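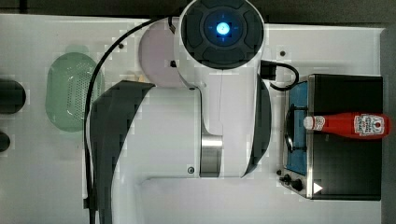 图3 Flurkik桌面操作套件的俯视工作画面：机械臂位于台面上方，左侧为浅绿色滤盆，右侧为玩具炉灶及横置其上的番茄酱瓶。

4 被测套件与评测方法

4.1 套件构成

本文评测的对象是Tavares公司面向教学实验室和小型研究组供应的Flurkik桌面操作套件。套件按整包销售，包括一台桌面机械臂、控制盒、电源、预钻安装孔的台面板、俯视相机支架、一组厨房类操作道具以及配套的数据记录软件。软件由Holness提供，以年度许可的形式随套件交付，首年费用计入套件售价，之后须单独续费。末端执行器、主从遥操作手柄和第二视角支架属于选配件，本次评测采购了其中的手柄，未采购第二视角支架。

评测在Cikstead的操作实验室内进行。采购走普通教学设备渠道，供应商事先不知道设备将用于评测，也未参与安装。现有文献对此类整包产品的讨论多集中于机械臂本体的重复定位精度，对道具、台面、布线和软件作为一个整体在长时间采集中的表现涉及较少，而后者对用户实际能得到的数据质量影响更为直接。本节据此将套件视为一个系统，除有必要外不单独给出本体指标。

4.2 台面布置

工作台面为白色，机械臂从台面上方伸入工作区，操作对象分置两侧（图3）。左侧为浅绿色椭圆形滤盆，盆底带成排小孔；右侧为玩具炉灶，黑色机身、银色金属边框，蓝色灶面板上有黑色圆形炉架。瓶状物体横放在炉灶顶部，瓶盖朝向机械臂。这一布置在下文中称为“厨房布置”，是供应商手册所列各布置中物体尺寸差异较大的一种，也是本文全部定量结果所依据的布置。

选择厨房布置有两方面考虑。其一，滤盆浅而宽，边缘可供夹持的部分较薄，夹爪下探高度稍有偏差便会触及台面或滑脱；瓶体则相反，横置时容许的接近方向较多，但放置后容易滚动。两种物体放在同一台面上，可以同时考察高度方向的精度和放置动作的稳定性。其二，炉灶本身有一定高度，机械臂在左右两侧之间转移物体时必须抬升，路径规划模块的默认安全高度是否合适会在这一环节暴露出来。

台面颜色对感知模块也有影响。白色台面与浅绿色滤盆之间的亮度差较小，在顶灯全开的条件下，软件自带的分割功能偶尔将滤盆一侧的边缘并入背景。炉灶为深色机身，轮廓提取稳定，未见类似问题。白色部件与白色台面叠合时，机械臂自身的遮罩同样会出现缺口。软件的自遮罩功能按运动学模型投影生成遮罩，理论上不受颜色影响，但其投影结果还要与图像分割取交集，缺口由此产生。Holness在技术支持回复中建议关闭取交集选项，关闭后缺口消失，代价是线缆所在区域不再被遮蔽。

4.3 布线

套件的线缆走外部。图3中一根黑色线缆从机械臂上部附近引出，向左绕弯后沿台面一侧向下延伸；关节盖右侧另有一根较短的黑色线缆，由小型黑色接头引出，弯成环状垂向炉灶后方。手册只对线缆的最小弯曲半径作出规定，对走线位置没有要求，附带的扎带和线夹也没有对应的安装点，用户需自行决定固定方式。

外部布线便于更换，评测期间更换一次通信线缆所需的时间很短，无须拆卸外壳。不利之处在于俯视视角下线缆会占据画面的一部分，且随机械臂姿态改变形状。对于以图像为输入的策略学习，这意味着训练数据中包含一个与任务无关但与关节角度高度相关的视觉线索。本文没有专门设计实验来分离这一线索的影响，仅在数据分析中将线缆区域遮蔽后重新训练了一次基线策略，结果见第5节。

另一个问题是线缆余量。左侧线缆若余量过大，机械臂回转时线缆可能拖过滤盆所在区域；余量过小则在大角度外伸时受力。由Florêncio Bragança负责的安装记录显示，首次安装后的余量偏大，在空载测试中即出现线缆推动轻物的情况，之后缩短了自由段长度。正式试验使用缩短后的走线，全程未再调整。

4.4 安装与标定

安装按手册顺序进行：固定台面板，安装机械臂底座，架设相机支架，连接控制盒，最后安装软件。台面板上预留的螺孔分布较密，除用于底座外还可固定道具。手册推荐用螺钉固定炉灶，滤盆则自由放置。考虑到许多用户会在不同任务间频繁更换道具，评测中对炉灶分别采用了固定和不固定两种方式，不固定时以防滑垫衬底。

手眼标定由软件引导完成。用户将标定板依次放置到提示位置，机械臂自动移动并采集图像，软件给出重投影误差以及“合格”或“重做”的判断。一次完整标定耗时近20分钟，其中大部分时间用于等待机械臂以低速到达各采集姿态。速度不可由用户修改。若中途有一个姿态采集失败，软件会要求从头开始，已采集的数据不予保留。这一设计在标定板反光时尤为不便，评测人员后来改用哑光标定板，重做的情况明显减少。

标定结果以单一文件形式保存，格式公开，可以由第三方程序读取。文件中记录了内参、外参和标定时的关节角度，但没有记录环境温度和软件版本。对于需要长期维护同一套数据的研究组，版本信息的缺失会给后续排查带来困难，建议用户自行在文件名中补充。

4.5 任务与操作流程

评测任务分为三类。第一类为取放任务，将瓶体从炉灶顶部取下，放入左侧滤盆。第二类为归位任务，将瓶体由滤盆取出并横置回炉灶顶部。第三类为移位任务，夹住滤盆边缘，将其沿台面平移至指定区域而不翻倒。三类任务均先由操作者以遥操作手柄完成示教，再由套件自带的模仿学习流程训练策略，最后由策略自主执行。

遥操作由Ivana Garrido和Man-sik Do完成，两人均有操作同类机械臂的经验，但此前没有使用过Flurkik。示教开始前各有一段自由练习，练习数据不计入训练集。手柄与机械臂同构，手柄关节的阻尼可调，出厂设置偏重，两位操作者均将其调低。示教过程中相机、关节和手柄数据由软件统一打上时间戳并写入同一目录。操作者可在每段示教结束后立即选择保留或丢弃，丢弃的片段进入回收目录，由用户手动清空。

自主执行阶段，每次试验前由另一名人员按模板摆放物体。模板为透明薄片，上面印有滤盆和瓶体的轮廓，摆放后取走。瓶体朝向按预先生成的随机序列决定，滤盆位置在模板给定的范围内变化。执行人员在控制盒旁值守，可随时按下急停按钮。试验结束后由Anathi Chauke根据录像独立判定成败，判定时不知道该次试验所用的策略版本。

成功标准如下。取放任务要求瓶体完全离开炉灶，且夹爪松开后停留在滤盆内。归位任务要求瓶体停留在炉灶顶部，直至机械臂回到初始姿态，其间滚落者计为失败。移位任务要求滤盆到达目标区域且底面与台面保持接触。三类任务均不允许人工干预，一旦触发急停即判失败，无论急停时物体处于何种状态。

4.6 自主执行结果

三类任务合计进行266次自主试验，其中179次判定为成功。取放任务的成功比例最高，移位任务最低，归位任务介于两者之间。炉灶固定与不固定两种条件下，取放任务的结果差别不大，归位任务则以固定条件为优，失败主要发生在放下瓶体的瞬间：夹爪略低于预期高度时，瓶体先与炉架边缘接触，反作用力使未固定的炉灶产生轻微偏转，随后瓶体滚落。

移位任务的失败多与高度有关。策略输出的下探高度在滤盆位置靠近台面外缘时偏高，夹爪仅接触到盆沿上部，平移开始后滑脱。将相机支架升高后重新标定，偏差有所减小，但没有消除。Brunello Cattaneo对比了标定残差的空间分布，认为外缘区域的残差与标定板摆放位置集中于台面中部有关，手册给出的提示位置本身没有覆盖到外缘。我们在提示位置之外手动增加采集姿态后，外缘高度偏差进一步下降。由于该操作超出手册流程，增加姿态后的试验没有计入上述总数。

触发急停的试验共9次，均发生在由右向左的转移阶段。录像显示，机械臂抬升高度不足，瓶体或夹爪下缘接近炉灶边框时，值守人员主动停机，没有发生实际碰撞。路径规划模块的安全高度参数以台面为基准，不会自动计入炉灶等道具的高度，用户需在配置文件中逐一登记障碍物。手册在附录中提到这一点，安装章节则没有提示。对于首次使用者，我们认为应在完成标定后立即登记道具，再开始示教。

4.7 数据记录软件

软件的录制功能在评测期间运行稳定，未出现数据丢失。图像与关节数据之间的时间偏差在多数片段中可以忽略，长时间连续录制后略有增大，重启录制服务后恢复。导出功能支持常见的轨迹数据格式，字段命名清楚，单位在说明文件中列出。需要注意的是，夹爪开度以归一化数值导出，零值对应完全闭合，与部分公开数据集的约定相反，混合使用时须做转换。

训练功能的可配置程度有限。用户可以选择网络规模、图像分辨率和训练步数，不能更换网络结构或损失函数。训练日志只在界面中显示曲线，不提供逐步数值的导出。对于教学用途，这样的限制可以减少误操作；用于研究时，较合理的做法是只使用其录制和导出功能，在外部框架中完成训练。本文第5节的遮蔽实验即采用后一种方式。

许可管理方面，软件每次启动时需连接授权服务器，断网状态下可继续使用已打开的会话，但不能新建会话。评测期间授权服务器有一个星期五下午无法访问，当天的示教因此推迟。供应商提供离线授权文件，需另行申请，申请表不在安装包内。

4.8 维护与耗材

机械臂本体在评测期内没有出现故障。夹爪指垫磨损较快，磨损集中在内侧下缘，与移位任务中反复夹持薄边有关。指垫作为耗材单独出售，更换时无须工具，更换后建议重新进行夹爪零位校准，校准过程由软件自动完成。炉灶为轻质道具，长期以螺钉固定时应避免过度拧紧，手册没有给出拧紧力矩，本文以手动拧至不晃动为准。

道具可以单件补购，但供应商不保证不同批次的颜色一致。评测后期补购的一只滤盆与原件尺寸相符，颜色稍深。以原件数据训练的策略在新件上仍可执行，相关试验次数较少，不作定量比较。若用户计划分批采集数据，宜在首次订购时备足同批次道具，并在每段数据的元信息中登记道具编号。软件的元信息界面提供自由文本栏，长度有限，不支持中文检索，编号建议使用字母和数字组合。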